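Thursday, late

The refund came! I opened the bank app while the kettle was going and there it was, $718, sitting on top of the grocery charges like it had always lived there. I had told myself not to look until August, and of course I looked every single morning anyway.

So, for my own future reference, how this went. When I moved from Eynon to Farkar I had pay from two states in the same year, and I filed as if I had lived in Farkar the whole time. The old job kept taking out Eynon tax for two more pay periods after I left, and I never asked for it back. I simply didn't know you could! I found it in the spring when I was cleaning out the blue folder and saw a second state line on my W-2 that matched nothing on my return.

The part-year form is 19 pages with the instructions, and I read all of them at the kitchen table with a ruler under each line (I do love a ruler). The trick is the day count. You split your income by where you were living when you earned it, and then the credit worksheet makes sense, or at least it did on my third try. The first time I put the whole year's wages in column B and came out owing $548, and I had to go walk around the block. The second time I forgot the moving month entirely. Third time, lovely. 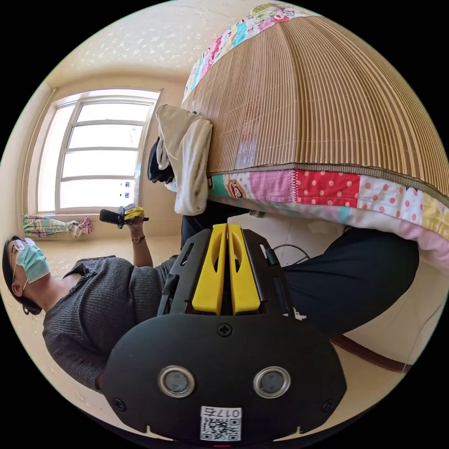
Yellow fingers up, with 017 on the sticker.

I did the amended return on paper. The software I used, Omen, would only amend a return that had been started in Omen, and mine was from the year before I switched. Paper was fine. I liked it, even. I signed in blue, made copies of everything, and sent it certified from the post office on Widari Street, where the line was out the door and I didn't mind one bit.

Then the letter. I nearly cried when I saw the state seal, but all they wanted was proof of when I moved. I sent the lease and the first electric bill, and that was the end of it. No phone calls, no penalty, no second letter. I had built up this whole fight in my head and it was two photocopies and a stamp!

Now the fun part. $600 goes straight into savings for next year's property tax, before I can talk myself into a couch. The rest is mine to be silly with — I'm thinking the good olive oil, and dinner out somewhere with cloth napkins.

Still to do: fix my withholding at work. I've been claiming the same thing since my first job and it's way off. The form is in my bag. Also buy more folders, the blue one has split down the side.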